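Ticket 51: Cable dressing on the pick-and-place arm, bench 6
Opened by: Divya Naidu
Assigned to: Vasanthi Thampi
Site: Vorkstead, small parts lab
Priority: Normal
Status: Closed, one follow-up open

Divya Naidu, 8:40 a.m.
Bench 6 stopped with a force limit fault on joint 5 twice during the block pick routine. Both stops came while the wrist was turning back toward home. The arm recovers after a reset and the program runs again. No error on the gripper. I have left it in reduced speed and put the hold tag on the pendant.

Vasanthi Thampi, 9:15 a.m.
Please send the fault log and tell me which revision of the cable rule the bench was signed off on. The Wornik checklist changed in November and not every bench has been redone.

Divya Naidu, 9:32 a.m.
Log attached. Sign-off sheet says revision 2, so the old one. Payload setting matches the sheet. Nothing has been changed on the gripper since the sign-off.

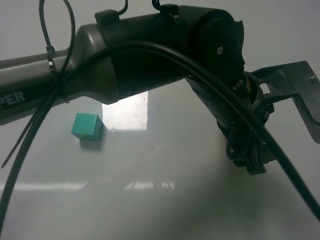
Vasanthi Thampi, 10:05 a.m.
Revision 2 only asks for the cables to be secured to the arm. The current revision also asks for a measured service loop at each moving joint, no run crossing in front of the wrist, and no free ends hanging below the arm. Bench 6 has a band on the gray section and then a long run of thick cable with no fixing I can find before it passes the gripper. There is also a thin strand hanging under the arm. Both are findings under the current rule, whatever caused the fault.

Steps, in this order:
1. Stop the arm, lock out power and hang your own tag.
2. Trace the thin strand to its source. Remove it if it is not in use, otherwise tie it back.
3. Reroute the thick cable along the arm with a fixing on each side of the joint.
4. Move the wrist by hand through its full range and check for pull at both ends.
5. Run 28 cycles at reduced speed, then 28 at normal speed.

Do not raise the force limit to clear the fault. Subramaniam did that on another bench last year and we had to replace a connector.

Divya Naidu, 1:50 p.m.
Steps 1 to 4 done. The strand was a leftover sensor lead, not connected, now removed. The thick cable was going tight near the end of wrist travel. Rerouted with Indance hook-and-loop straps from the stockroom. No pull now.

Divya Naidu, 3:25 p.m.
Step 5 done. No faults at either speed. Force limit left at the original value.

Vasanthi Thampi, 3:40 p.m.
Accepted. Bench 6 can go back into use. Sign-off sheet updated to the current revision and the hold tag can come off. Follow-up: check the other benches still on revision 2. Assigned to Divya.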